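Ticket 655: Chapters of a serial story appear in wrong order after import
Status: Solved
Opened by: Zhuoran Liao
Handled by: Elis Samuel
Opened: 20/03/2020

Zhuoran Liao wrote:

Good morning. I am publishing a science fiction serial on Andska with the title The Lamps of Grestska. It has 31 chapters. Yesterday evening I imported the whole manuscript from Wosel, and now the order of the chapters is wrong. After chapter 1 the reader comes to chapter 10, then to 11, and chapter 2 is only after 19. In my story the captain dies in chapter 18, so it is a problem that she gives a speech in chapter 2 directly after it.

I have tried the following:
1. I deleted the import and made it again. Same result.
2. I moved chapter 2 by hand to the correct place. It stayed there until I saved, then it went back.
3. I tried in another browser. Same result.

In Wosel the order is correct, I checked it two times.

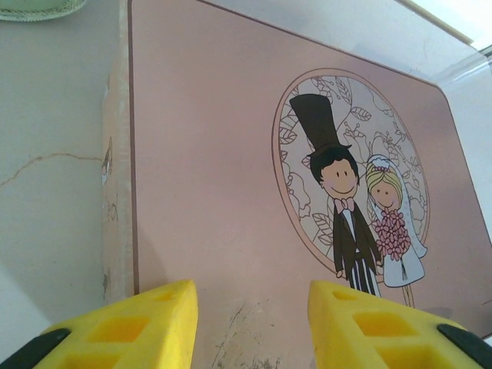

One more thing, maybe it is connected. The scene breaks inside the chapters are also lost. I use three stars between scenes, and on Andska the text of the two scenes is one block. In chapter 7 a character goes to sleep on the moon and in the next sentence he is buying bread in Parri.

Please do not delete the reader comments when you repair this. Some readers wrote very long theories and I would be sorry to lose them.

Elis Samuel replied:

Hello Zhuoran, thank you for the clear list. I can see the same order from my side. The importer sorts the chapters by file name when it finds no contents page, and it reads the names as text. For this reason 10 comes before 2. Did you export from Wosel with the box "Include contents page" ticked?

I have hidden the serial for the moment, so new readers do not begin in the wrong place. The comments are safe, they belong to the chapter and not to its position.

Zhuoran Liao wrote:

No, the box was not ticked. I thought it was only for printed books. I have now exported again with the contents page and the order is good in the preview. The scene breaks are still missing.
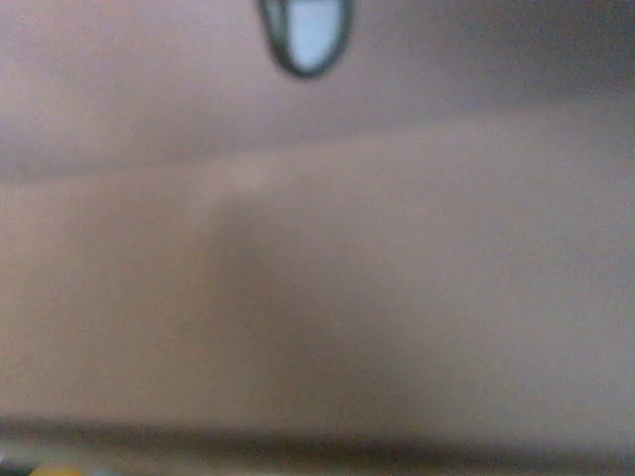 Andska Author Support – Serials and Long Fiction

Elis Samuel replied:

Good, then the first part is clear. For the scene breaks: our importer takes a line with only stars as decoration and removes it. Please replace the three stars with a single # on its own line, with an empty line before and after. Wosel can do it for all chapters in one step under Edit, Replace.

When you import, choose "Update existing chapters" – with "New serial" you would get a second copy without comments.

Zhuoran Liao wrote:

I did it as you wrote. All chapters are in order and the scene breaks are visible. I looked especially at chapter 7 and at chapter 20, where there are many short scenes. The comments are still there too.

A small question: chapter 12 shows a warning that it is longer than 3,000 words. Must I divide it?

Elis Samuel replied:

No, the warning is only a recommendation for people who read on the phone. You can close it. The serial is visible again and I am closing the ticket.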